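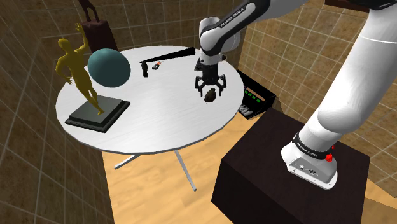 Figure 6.1 Robot arm and gripper above a round white table. Computer rendering.

Chapter 6
Reading the Blurb

Before you read this chapter, take any paperback comic novel off your shelf and read the back cover. Write down what you think happens in the book. Keep the note until the end of the chapter.

Most students who try this write down the first fifty pages. A blurb sells a setup. It gives you a hero, a problem and a question, and then it stops, usually at the point where the writer's troubles begin. Setups are cheap. A dentist inherits a haunted submarine. A retired wrestler must teach kindergarten. Anyone can come up with these on a bus ride, and plenty of people do. What the blurb can't tell you is whether there are two hundred pages of comedy in the idea or only the one joke, told over and over in a louder voice.

This chapter is about blurbs for comic fiction, and about how much a reviewer should trust them. My own answer is very little, though I will try to be fair.

6.1 The question that answers itself

Look at how many blurbs end with a question. Will she save the bakery? Can he win back his wife before the moon explodes? The publisher wants you to feel suspense. But you know she will save the bakery. In a comic novel, the outcome is seldom in doubt, and readers don't mind. They came for the getting there. So the question is a fake one, and it takes up space that could have told you something useful, such as who is telling the story, or whether any of it is funny.

Consider the following, from the back of Quang Diệp's novel The Mayor of Brukitmont:

"When a typing error makes a parking attendant mayor of Brukitmont, he has one winter to learn the job, dodge the angry Lavier sisters and find out who stole the town's only snowplow. Will he rise to the challenge, or will he be buried by it?"

Read it again slowly. The sisters are angry, but we aren't told about what. The snowplow sounds important. In the novel it turns up in the second chapter and is never mentioned again. And the best thing in the book, a long feud carried out entirely through notes left on windshields, is missing from the blurb altogether. Someone either didn't read that far or didn't think it would sell.

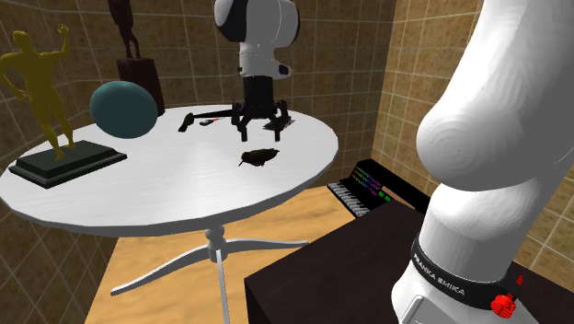
Figure 6.2 Round white table with a golden-yellow statue of a muscular figure. Computer rendering.

6.2 Words that do no work

"Hilarious" is the worst offender. It makes a promise about the reader's own reaction, which the publisher is in no position to make. "Zany" warns many readers off, and I think they are often right to go. "Laugh-out-loud" has been used on books I finished in total silence.

For a class project, my students went through the spring catalog of a small press, Stavard, and marked every blurb for a comic title. There were 51. They agreed beforehand on what to count as an empty word, argued about "quirky" for most of an afternoon, and left it in. You may want to repeat the project with a catalog of your own. I would be careful about drawing big conclusions from ours. One press is one press, and the same tired employee may have written the lot.

6.3 What a blurb is good for

A blurb does tell you what the publisher believes readers want. That is worth knowing, even when the belief is wrong. It also tells you what the reader has been led to expect, and a fair review should say whether the book delivers it. Just don't retell the blurb and call that a review. Editors can spot it, and so can anyone holding the book.

Now find the note you made at the start.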